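Chapter 6
Handling and Storing Cylindrical Parts

6.1 Scope of the chapter

Chapter 5 dealt with flat parts: plates, trays, lids and panels. Flat parts rest where they are set down, stack without much help, and show their damage on the surface. Cylindrical parts do none of this reliably. A tube laid on its side will roll on a slope too small to see. A tube stood on end has a small base for its height and tips when a neighbor is moved. An open tube also has an inside, which collects dust and is often forgotten during inspection.

This chapter covers tubes, sleeves, cups and closed-end cylinders of the kind kept in a small workshop, a teaching laboratory or a parts room. It does not cover pipe in lengths over six feet, which is treated with bar stock in Chapter 9, and it does not cover pressure cylinders of any kind.

On completing the chapter the student should be able to:
name the parts of an open cylinder and use the terms consistently in a written record;
choose between upright and horizontal storage for a given part;
pick up, carry and set down a thin-walled cylinder without deforming the rim;
lay out a simple storage bin and state its inside dimensions.

6.2 Terms

The wall is the material between the outer and inner surfaces. The bore is the space inside the wall. The rim is the edge of the wall at an open end. A part with two rims is a through tube. A part with one rim and one closed end is a cup if it is short and a closed tube if it is tall. There is no fixed limit between the two. In this book a part is called tall when its length is more than 2 times its outside diameter.

The closed end may be flat, domed or rounded at the corner. The difference matters in storage. A flat end will stand by itself on a level floor. A domed end will not, and the part must be held by its sides or laid down. A rounded corner falls between these cases - the part stands, but its true footing is smaller than its diameter suggests.

Length is measured along the axis, from rim to rim or from the rim to the farthest point of the closed end. A record that gives only one number for a cylinder is incomplete. Write diameter first, then length, both in the same unit.

6.3 Why thin walls fail at the rim

A closed circle of material resists squeezing fairly well as long as the load is spread around it. Pressed at two opposite points, it becomes an oval. Away from the ends, the material above and below the pressed zone helps to hold the shape. At an open rim there is material on one side only, so the same force produces a larger change.

Two consequences follow. First, a part that is gripped at the rim should be gripped lightly and over as wide an area as possible. Second, a part that is stored with weight against the rim will slowly take a set, particularly in soft plastics and in card. The set is usually found later, when a cap or plug that fitted before no longer goes on.

The Skomau parts room, used as the running case in this unit, keeps a written list of rejected pieces. In the June list, 61 of the 131 rejected cylinders had an oval rim. Most of the others were rejected for scratches in the bore or for a missing label. Very few were cracked. The pattern is typical of storage damage, and it led to the change of bin layout described in Section 6.6.

6.4 Upright and horizontal storage

Upright storage uses the least floor area and keeps labels in view. It suits flat-ended parts with a moderate height. Dividers should reach at least half the height of the tallest part. Open ends face up if the parts are used often and inspected often. They face down if the parts are to stand for a long period, provided that the bin floor is clean and the rim can bear the weight.

Horizontal storage suits tall parts and parts with domed ends. The bin needs a stop at each side or a floor with shallow grooves. Thin-walled parts should not be piled more than three deep, and the lowest row should be checked whenever the bin is emptied.

Mixed storage, with some parts standing and some lying in the same bin, should be avoided. The lying parts roll against the bases of the standing ones.

6.5 Lifting and lowering

The following sequence applies to one open cylinder and a bin with plain walls. It holds for fingers, tongs and mechanical grippers.

1. Clear the space above the bin. The part leaves the bin vertically and needs its own length of free height.

2. Take hold from two opposite sides. The line between the two contacts should pass through the axis of the part. If it does not, the part turns as the grip closes.

3. Lift straight up until the lower end is clear of the floor, then pause. A part that is going to slip or swing will often do so now, when the drop is short.

4. Keep the axis vertical during the move. The open end stays up, and the lower end stays clear of the bin walls.
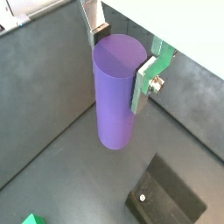

5. Lower until the end touches the floor. Release both sides together. Releasing one side first pushes the part toward the open side and may tip it.

Padded contacts are preferred on painted and soft parts. Pads should be wiped before use, as grit held in a pad marks the wall in the same place on every part.

6.6 Laying out a bin

The Dimau pattern, adopted at Skomau after the June list, is a plain open box with smooth inside faces and no lip at the top. Its inside width is set by the largest part plus clearance for the grip on both sides. Clearance is the dimension most often left out. A bin that fits the parts exactly can be filled, but it cannot be emptied without tilting it.

To find the inside width for a single row, add the outside diameter of the part and twice the thickness of one finger or jaw, then allow around half an inch for error in position. For a row along the length of the bin, repeat the diameter for each part and add the width of the dividers. Record the result on the bin card together with the part dimensions from Section 6.2.

Corners and the seam between wall and floor should be cleaned with a dry brush before the bin is loaded. The Cuvden card, reproduced in Appendix B, has a line for this check.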